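How to put a cloth-folding kit through a fair trial before you pay for it

Odmont sell their hand-held gripper kit with a promise that you can "teach folding in an afternoon". I have had one on loan since August, and I have my doubts about the afternoon. What follows is the method I used to test it, written so you can repeat it on your own table with your own cloth. Give it a Saturday and don't let the sales rep choose the towel.

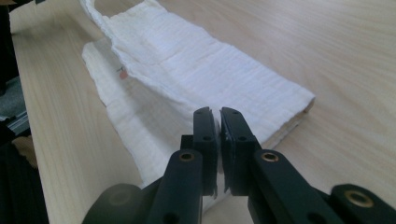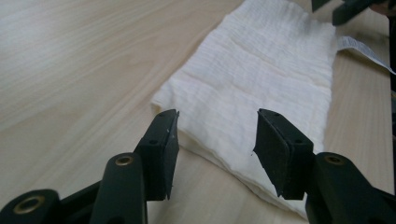

The claim that matters most is the one on the second page of the brochure: that the jaws will take hold of "any household textile". Household textile covers a lot of ground. A tea towel fresh from the packet will make almost any gripper look clever, so I would start with something soft, white and crinkled like the folded cloth on the table here, with layers that don't sit square on each other and an edge that has begun to fray. If the kit can cope with that, the tea towel will be no trouble. If it can't, you have saved yourself the price of the kit.

What you need

The kit as supplied, with both hand grips charged.
A table with clear space on at least two sides.
Three cloths: one thin and crinkled, one thick, one slippery.
A kitchen timer. The timer in the Odmont software stops when you pause a recording, which flatters the results.
Paper and a pencil.

The kit is priced without the software licence, by the way. Ask for the full figure in writing before you book the loan.

Step 1. Check the jaws before you switch anything on

Open and close each gripper by hand a dozen times. The jaws should meet along their whole length. On my loan set one pair met at the tips a hair before they met lower down, and with thin cloth that matters. Hold a strip of newspaper in the closed jaws and pull. It should tear before it slides. If it slides out whole, send the set back and ask for another, and don't accept the advice to "squeeze harder". I was given that advice twice.

Wipe the inner faces with a barely damp rag. Lint gathers there quickly and the manual doesn't mention it anywhere.

Step 2. Fold by hand first

Put the grippers down. Fold each cloth with your fingers in the way you want the robot to do it later, and time yourself. Write down the slowest of five goes. You'll want this number when the rep starts talking about speed.

Then decide what counts as folded. I allowed the top layer to sit up to two fingers' width out of line with the one under it. The Harahap people, who make the rival set, count anything that is "visibly smaller than it was", and I leave you to judge what that is worth.

Step 3. Practise the pinch

Lay the cloth flat and try to lift the top layer alone. This is the part that the promotional film skips. With a crinkled cloth the layers cling together, and the jaws are a good deal thicker than a fingertip. Come in low from the side and let the lower jaw slip under the fold before you close. If you come straight down you will pick up everything, or nothing.

Have a go at the corners, then at the middle of a long edge. Try it at a place where the care label sticks out too. I caught the label in place of the cloth more often than I'd like to admit, and a robot that has learnt from my recordings will do the same.

Don't record yet. Odmont's quick-start sheet tells you to record from the first minute so as to "capture natural variety". What you capture is a person who can't work the tool.

Step 4. Record in short runs

Once you can lift one layer four times out of five, start recording. I kept each session to 60 minutes, and by the end my wrists had had enough. Keep to one way of folding. Shift the cloth a little between goes, turn it now and then, and leave some starts untidy.

Mark the bad runs on paper as you go. The software has a button for this, but it sits on the laptop, and with a gripper in each hand you won't press it.

By the time I stopped I had 1,806 recordings. Remember the afternoon in the brochure. It took me nearly 2 weeks of odd hours, and I wasn't dawdling.

Step 5. Throw things out

Go through the recordings against your paper notes. Bin every run where the jaws hide the edge of the cloth at the moment they close, unless a second view shows it. Bin the ones where you stopped to scratch your nose. The automatic sorter that comes with the licence kept plenty of runs I had marked as useless, and it gave no reason for any of them.

Step 6. Test on a cloth it hasn't met

The rep will want to show you the robot folding the cloth you trained it on. Let him, then bring out a different one. Use at least 20 goes, don't straighten the cloth between them, and count a rescue by hand as a failure. Hafiz Lau ran this part for me at the Peltuscombe workshop so that I couldn't nudge anything. With the training cloth we got 66 per cent. With a slightly larger one of the same sort, the result was bad enough that Odmont asked to repeat it with their own engineer present. They haven't been back in touch with a date.

Step 7. Do the sums

Add up the kit, the licence, the hours spent recording and the hours spent sorting. Set that against the time you wrote down in step 2. For a laundry that folds the same item all day long there may be a case. I couldn't make one for a small guest house, whatever the leaflet says.

A note on spares

Replacement jaw pads come from Cutex and are sold in pairs. Buy one pair with the kit if you go ahead. Delivery was slow both times I ordered, and the fixing screws are not in the packet, so keep your old ones.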